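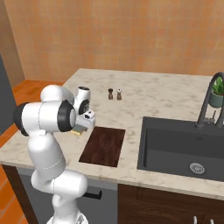
I caught Solange Cordier on a Thursday, just after lunch, when she'd shut her laptop on a half-finished set of digital papers and was happy to be dragged away from it. She designs scrapbooking kits under the name Kular, and if you've bought a autumn bundle in the last few years you've probably got one of her leaf borders lurking on your hard drive.

I wanted to know how a kit starts. "With a colour I can't leave alone," she said. "Last September it was a sort of mustard. I made 40 papers and threw most of them out!"

Everything she sells is saved at 300 dpi, and she gets quite fierce about it (I confessed to printing something at screen size once, and she winced). "People want to print these for their gran. It has to look right on paper."

Her newest kit, Fleury, was made with Capucine Gilbert, who paints the flowers by hand and posts them over for scanning. They argue about shadows. Capucine likes none at all, Solange likes them soft, and Fleury ended up with both versions in the folder.

So what's next? An alphabet, she thinks, a wobbly one in brush pen. "I've done the capitals four times. The Q is still horrible."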